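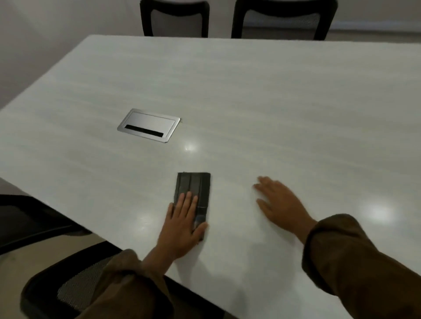

Wallets! What are they, who thought of them, and why do grown-ups pat their pockets every time they leave the house? A wallet is a small flat case for carrying money and cards. Simple. But there's more going on than you'd think. Look how much of a black wallet fits under one hand — lay your palm on it, spread your fingers, and only the top strip pokes out. That's the size on purpose. Too big and it won't go in a pocket. Too small and the notes get scrunched.

What's inside?

Depends on the wallet. Most have one long pocket for notes (paper money, or plastic money if you live in Australia or Canada). Then little slots, one for each card. Sometimes a zip bit for coins. Sometimes a clear window for a photo or a bus pass.

Open yours if you've got one. Or ask a grown-up if you can look in theirs. ASK FIRST. Wallets are private, even in families.

What's it made of?

Lots of wallets are leather. Leather is animal skin that has been cleaned and treated so it doesn't rot. The treating part is called tanning. Nothing to do with the beach. Leather bends over and over without snapping, good for something you sit on all day.

Other wallets look like leather but they're a kind of plastic on top of cloth. Hard to tell by looking! Some people sniff them. Some check the edges, where you might see cloth peeking out. There are nylon ones too, with the rippy scratchy fastener. Very loud in a libary.

Why does it have lines on it?

Two sorts of lines. A seam is where two pieces are joined, usually with stitches. A fold is where it bends. A wallet that folds once is a bifold — bi means two, so two parts. Fold it twice and you get three parts, a trifold. Same as folding a letter to go in an envelope.

Try it. Get a sheet of paper. Fold in half, that's your bifold. New sheet, fold into three, trifold. Which one's fatter when it's shut? Put a few bits of cardboard in and check again.

The colour can change too. Real leather often goes shinier where fingers rub it the most. Old wallets get soft corners and sometimes the shape of a card pressed right through.

A day with a wallet

Morning. Nizar Khoury is going to the shops at Horkton. He puts his wallet on the table and checks it. Bus card, yes. Library card, yes. Money for bread, yes.

On the bus he taps his card. The wallet goes back in the same pocket, every time the same pocket. Good trick, that one.

At the bakery he pays with a note and gets coins back. Coins are heavy. His wallet has no zip part, so the coins go loose in his jacket and jingle all the way home.

Back home, wallet in the bowl by the door. Done.

What about before wallets?

People used pouches. A little bag with a string, tied to a belt. Coins only, so a bag was fine. Flat wallets made more sense once paper money came along, because you can't stuff paper in a pouch without it going all crumpled. Then came plastic cards and wallets grew slots.

Now lots of people pay with a phone. Some don't carry a wallet at all. Others have a tiny one, just a sleeve for two or three cards.

Lost one? Found one?

If you find a wallet, don't keep it and don't go through it. Give it to a grown-up you trust, or hand it in at the front desk if you're in a shop or at the pool. Someone is probably walking around looking under things right now.

If you loose your own, stop and think backwards. Where did you last have it? Go there first. Then tell someone, quick, so any cards can be cancelled.

Make your own

You need one sheet of strong paper and some tape.

Fold the long bottom edge up almost to the top. Tape the two sides shut. Now fold the whole thing in half like a book. That's a bifold with a pocket for notes.

Draw on it. Put your name inside, first name only. Cut up scrap paper for pretend money, write 51 on one and 1000 on another if you feel rich.

Words to know

Bifold — folds once, two parts
Trifold — folds twice, three parts
Seam — where pieces are joined
Tanning — turning skin into leather

Next time: keys, and why they're bumpy.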